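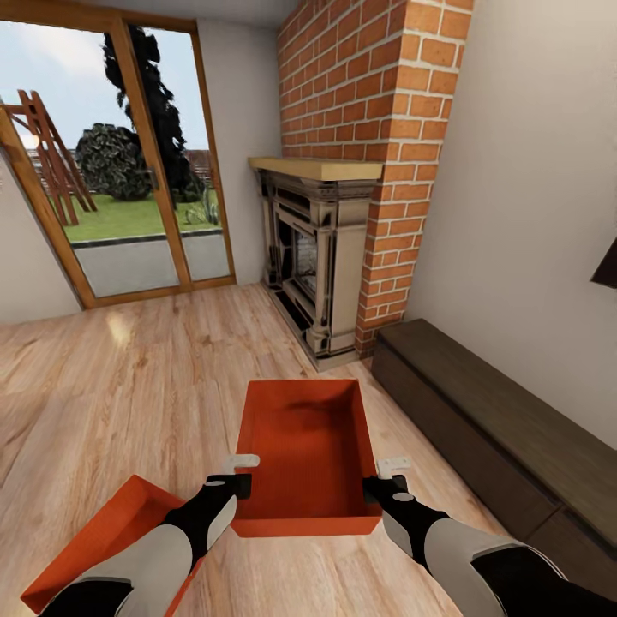

What does it take to build a two-armed house robot in a shared workshop?
A bench, a decent computer and a lot of evenings. Usha Hegde and Sutrisno Majimbun started theirs in March at the Mimholm workshop in Hodthorpe, and most of the work so far has been done in simulation.

2024-12-27 — The two members showed their progress to other workshop users this week. The robot, named Pasaribu, is meant to carry light household items from room to room. Its first job is moving open boxes, with one gripper on each side.

Hegde writes the control software. Majimbun is building the real base and the mounts for the arms, and has spent about $2000 on motors, bearings and wiring. The arms themselves will be fitted once the base can drive straight across the workshop floor.

Until then, the software is being tested in a computer model of a house. Hegde has logged 672 practice lifts there, and 361 of them ended with the box level and still held by both grippers. The usual fault is timing: one arm starts to rise before the other has closed.

"If they start together, the lift is fine," Hegde said. "A small delay on one side and the box tips." 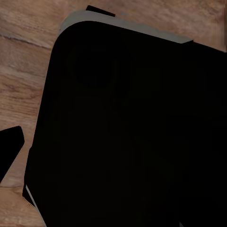 A simulated view from the robot's wrist, with the black gripper assembly against brown wood.

The wrist views have been harder to work with than the pair expected. The hand blocks a large part of the picture, so Hegde is trying a version of the program that depends more on the head camera and uses the wrists only for the last 18 centimeters of a reach.

Doors come next.

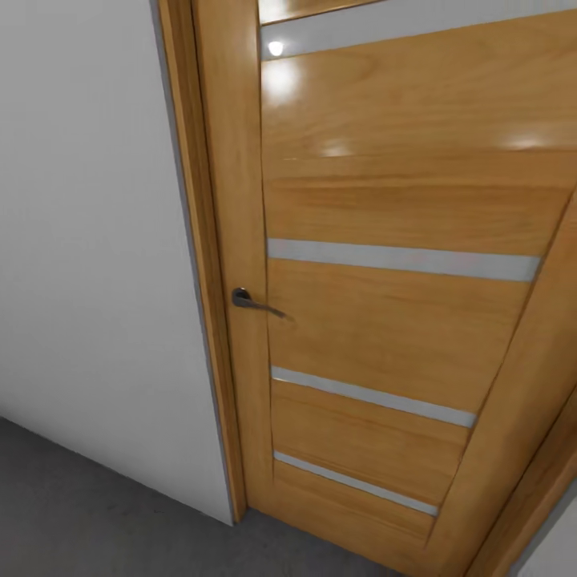 Majimbun wants the robot to work a lever handle before it tries a round knob — a lever can be pushed down without a full grip. He has ordered softer fingertip pads from a supplier in Tradton and plans to test them by hand first.

The pair have not set a date for a first run on the real machine. Workshop members who have a spare 24-volt power supply are asked to leave a note at the front desk.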